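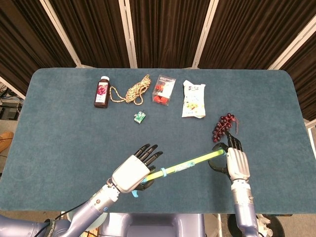 Naveo opened its training floor to the public on Saturday, September 26, 2026, and I drove over to Drokstead with Candela Cabello from our robotics club. We had signed up in July. The visit took most of the morning and cost nothing.

The building is a former print works on the canal side. Visitors leave their bags at the front desk and go up in groups. Ours was led by Trinidad Segura, who runs the remote operation team. She explained that each task is performed by a person controlling the robot's arms and hands, and that every attempt is recorded from start to finish. The good attempts are then used to train the robot to do the task alone. For a single task they want 4000 attempts before they start training.

The task that morning used a reach-grabber, the long kind with a claw at one end that people buy for picking things up off the floor. The tables are carpeted and have brown curtains behind them. The items on them were everyday things: a coiled rope, a snack bag, a clear plastic box, a bunch of artificial grapes.
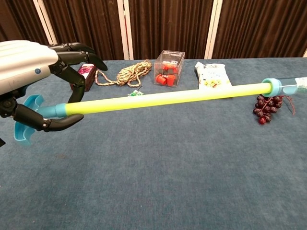
I asked why they would give a tool to a robot that already has hands. Segura said customers ask for it, and that a long tool is a good test, as a small error at the wrist becomes a large one at the tip. New operators practice for 40 hours before their recordings are kept.

Visitors could try the controls at a second station. Candela went first and picked up a sponge on her third attempt. I dropped mine twice. There is a short delay between your hand and the robot's – you notice it most when closing the fingers – and I kept squeezing too early. Eusebio Palacios, the operator looking after us, told me to move at half the speed I wanted to. That helped.

Parking is behind the building and fills up early. The next open day has not been announced, but there is a mailing list at the front desk.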